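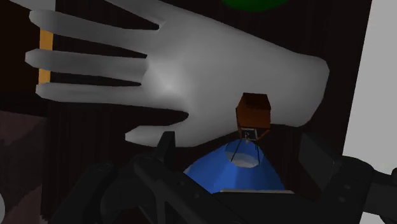
I've been cooking my way through my great-aunt's handwritten recipe notebook since November and I have opinions now. The measurements in this thing are wild! There's a page where the only quantity given for flour is "a palm." A palm! Look at that big white hand up there, broad rounded palm, long fingers - you could get a whole loaf's worth of flour in there. Mine holds enough to dust a counter. So a thread, I guess, on old recipes and what people thought they were telling us.

Some background. The notebook came to me in a Kustham biscuit tin with a bunch of buttons and a church raffle ticket. It's got 200 recipes in it, give or take the ones where two pages are stuck together with what I'm pretty sure is molasses. No dates on anything. She numbered the pages up to 6 and then got bored, same as I would.

First thing I made was the "Purlow pudding." Purlow is the town where she grew up. Ingredients: suet, currants, sugar "as you like," milk "until it looks right," and one egg "if they are laying." Method: "Boil in the cloth as usual." As usual for who?? I have never boiled anything in a cloth in my life.

I used a clean dish towel. The pudding came out tasting very strongly of fabric softener. Please learn from me and use plain muslin, rinsed in boiling water and floured on the inside. Floured side touches the pudding. I got that part wrong too.

Second try was so much better! Dense, a little sticky, kind of like the middle of a really good fruitcake. We ate it with cold cream straight from the carton and my kid had thirds.

OK, oven temperatures. She's got "slow," "moderate," "quick," and then on one page, underlined, "Pikley's oven." I asked my mom and she thinks Pikley was the baker down the street who let people bring their big roasts in after the bread was done. So that recipe is written for somebody else's oven, in another building. It's for a goose. I am skipping the goose.

What I've settled on: slow is 300, moderate is 350, quick is 400-ish and you stand there watching it. Works for most of her cakes. Doesn't work for the ginger cookies, which want to be lower than she says, or else my oven runs hot, which my husband has been telling me for years.

A lot of you asked about the cup thing. Her "cup" is a teacup, not a measuring cup. I know this from the back page where she wrote "the blue cup, not the tall one." The blue cup is long gone. I went through every teacup at my mom's house with a kitchen scale and a bag of flour, and the closest guess I've got is a bit over half of a regular cup. Once I switched to that, the seed cake stopped being a brick.

Also "butter the size of an egg." This one I can handle! I go with 4 tablespoons, although I've seen people say 3, and I bet hers were smaller eggs anyway. Nothing terrible has happened.

Shoutout to Loubna Chraibi, who messaged me after the pudding disaster. Her grandmother's recipes say "a glass" for everything, and it's always the same little tea glass, and the family has kept one wrapped up in a drawer so the recipes don't stop working. I think that's so smart. She sent me the almond cookie one and I'm making it as soon as I find orange flower water. The Torres market by me only had rose.

Someone else asked if I'm going to type these up. Yes, slowly. I want her exact wording on one side and my version on the other, so if I've got it wrong somebody can go back and fix it. I don't want to lose "bake until the neighbors would ask."

Holy moly, this account just went past 4000 followers while I've been sitting here typing about suet. Hi, new people! It's mostly cake and complaining.

Next up is page 5, "Mrs. W's Plain Sauce," which calls for mace, vinegar, and "the usual quantity" of something I can't read. It starts with an s or maybe an l. Guesses welcome, I'm heading out for the mace now.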